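Friday, August 17, 2018

The relief organization Akinola has signed an agreement with the town of Barnik to repair housing for families displaced by this spring's floods. The work covers 102 homes and will be carried out by the contractor Bosness.

Under the agreement, Bosness will replace damaged roofs, rewire the units and connect them to a new water line. Akinola will also hand out 1270 household kits — bedding, cooking sets and water filters — through its two distribution points in the Pravalero district.

Families staying with relatives may apply for a kit at either point with proof of their former address. Repairs are due to begin in October, starting with the homes closest to the river. 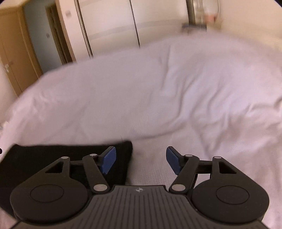
*A bedroom with a wide sliding-door wardrobe.*

A second agreement, covering repairs to the district clinic, is still under review. The clinic building dates from 1905 and needs a separate permit.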